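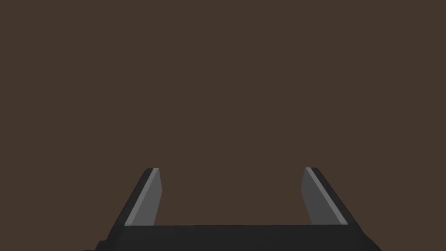
Efren Lumanlan
Lecturer, Soil Science

Home Courses Notes Field Guide Contact

Unit 11: Reading soil color

12th March

1. Why color is recorded

Color is the first property entered on a profile sheet. It takes little time to record and it carries information about organic matter, iron and drainage. It does not measure any of these directly. Two soils of the same color can differ widely in texture, acidity and nutrient supply, and color should never be used alone to assign a soil to a class.

The three main coloring agents are humus, iron oxides and the bare mineral grains themselves. Humus darkens a soil toward brown and black. Iron oxides give reds, yellows and warm browns. Quartz, carbonates and some salts are pale or colorless, and they show through where the other two agents are thin or have been removed.

2. Hue, value and chroma

The notation used in this course has three parts. Hue is the position of the color between red and yellow. Value is lightness, with low numbers dark and high numbers light. Chroma is strength of color, with low numbers close to gray.

A reading is written hue first, then value, a slash, and chroma. In 7.5YR 3/2 the hue is 7.5YR, the value is 3 and the chroma is 2. This is a dark brown. A change from 3/2 to 3/4 leaves the lightness alone and strengthens the color. Students regularly reverse the last two numbers, and the marker can't tell afterward.

Within the YR range, lower hue numbers are redder. A horizon at 5YR is redder than one at 10YR. The full set of chips runs well past what is needed for the county soils, and most of your readings will fall on three pages of the book.

3. Iron and its forms

Hematite is red and a strong pigment. A small amount will color a whole horizon. It forms most readily in warm, well-drained soils with a dry season.

Goethite is yellowish brown and is the most widespread iron oxide in temperate soils. Where both minerals occur, hematite usually masks goethite, so a reddish brown soil may still hold more goethite than hematite.

Under long saturation, oxygen runs out and microbes reduce iron to its soluble form. The soluble iron moves with the water and leaves gray mineral grains behind. Where it meets air again, often along a root channel or a crack, it is deposited as rust-colored spots or linings. Gray areas are called depletions and rust areas are called concentrations. Record both, with the depth at which each first appears.

Gray is not proof of present wetness. A drained field can keep its gray subsoil for a very long time. Some parent materials are gray to begin with, including several of the shales east of Skeltport.

4. Moisture and light

Soil darkens when wetted. The usual shift is one to three units of value, with little or no change in hue. Record the moist color for every horizon and the dry color for the surface horizon. To reach the moist state, add water from a dropper until the color stops changing. A shiny surface means too much water has been added.

Read in open daylight with the sun behind you. Low sun late in the day makes all soils look redder. Tinted glasses must come off. Break the ped open and read the fresh face, then read the outer face separately if it carries a coating.

5. Worked profile: Portela terrace

Ap, 0 to 13 cm. 10YR 3/2 moist, 10YR 5/2 dry. Silt loam. Plowed layer, abrupt lower boundary.

Bt, 13 to 62 cm. 7.5YR 4/4 moist. Silty clay loam. Clay films on ped faces, 7.5YR 3/3.

Bg, 62 to 100 cm. 10YR 5/2 moist. Common concentrations, 7.5YR 5/8, mostly along old roots.

The dark surface reflects humus mixed in by plowing. The Bt is warmer in color because organic matter drops off and iron oxides dominate. Its clay films are darker than the ped interiors, which suggests that some humus moved down with the clay. The Bg has low chroma and clear concentrations and is read as seasonally saturated. The pit was described in October, before the water table had risen, and no free water was found.

6. For the next session

Complete the Konik Farm sheet, horizons one to four. Give moist colors for all and note any hue you judged to fall between chips. Do not invent half steps; write the nearer chip and add a remark. Sheets go in the tray outside room 208. Color books are signed out from the same room and must be dry when returned.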